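Visita técnica à residência sénior Geromard – ampliação da ala poente

A visita de outubro começou às 9h30 na portaria norte, com Liette Marchand, responsável pelo projeto de arquitetura, e Laurier Campbell, da fiscalização. A ampliação acrescenta 12 unidades de vida assistida ao edifício existente, numa área bruta de 661 m². A estrutura é mista: pilares de betão no piso térreo e pórticos metálicos no superior, onde a modulação dos quartos exigiu vãos maiores.
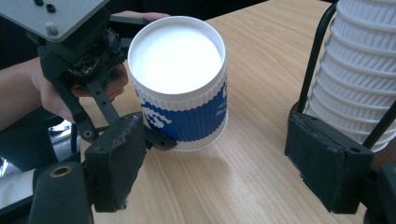
Copos de papel brancos sobre tampo de madeira clara.

Os corredores têm largura livre de 1,80 m e corrimão contínuo dos dois lados. As portas dos quartos são de correr, com soleira nivelada. Campbell apontou duas juntas de dilatação por selar junto à caixa do elevador – ficaram registadas em ata.

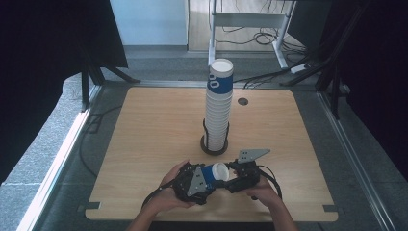

O mobiliário das zonas comuns foi tratado como parte da empreitada, com caderno de encargos próprio redigido por Ida Sauerland. Os critérios incluem altura útil para cadeira de rodas e resistência a desinfetantes. Um tampo quadrado de madeira clara, com passa-cabos redondo junto ao bordo posterior, permite ligar um candeeiro sem fios suspensos. Falta definir o acabamento das arestas.

A central térmica fica na cave. As duas bombas de calor alimentam piso radiante e um depósito de 1,000 litros para águas quentes sanitárias, com circuito de retorno isolado. O ensaio de estanquidade da rede ainda não abrangeu a ala nova. 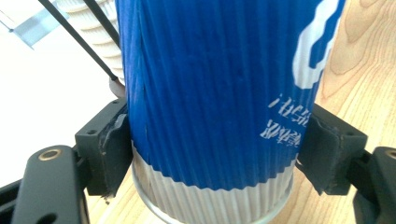

Copo de papel canelado, azul e branco.

A cobertura plana leva isolamento invertido e lajetas sobre apoios reguláveis. O acesso para manutenção faz-se por escada interior, a partir da rouparia. A visita terminou às 12h15. A próxima incidirá sobre a compartimentação corta-fogo e os comandos de desenfumagem.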